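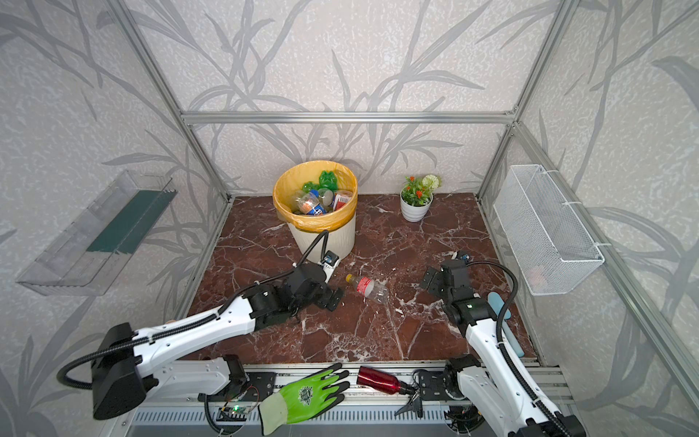 Two-arm cell with a bin and a plastic bottle on the floor between the grippers.

About Fumatetti

Fumatetti helps small plants, labs and schools plan what they spend on robot arms and the equipment around them. We do not build arms and we take no commission from the firms that do. Clients pay a fixed fee for a written equipment plan.

A plan covers 13 cost lines. The arms are one of them. The others include the frame, mounting rail, grippers, wrist cameras, cabling, power, spare parts, operator training and floor space. First-time buyers tend to price the arms carefully and leave cabling and spares until after the order is placed – we put those on the first page.

How we work

We begin with the task: what is to be picked up, where it goes and how often. Sorting household waste calls for different grippers and a different spares budget than loading trays. We then draw up two budgets, one for purchase and one for 8 quarters of running costs. Quotes are requested from at least two suppliers against the same parts list.

The Nistach office handles planning and quotes. The Drematach workshop has test cells, where clients can try a layout before committing to it. Bench time is booked by the half day.

Fees

Single-cell plan: $3755
Review of an existing quote: $1000
Bench time at Drematach: priced by task

Our budgeting worksheet, Peng, is included with every plan and stays with the client. It is updated each August. Plans for shared or leased equipment are quoted separately.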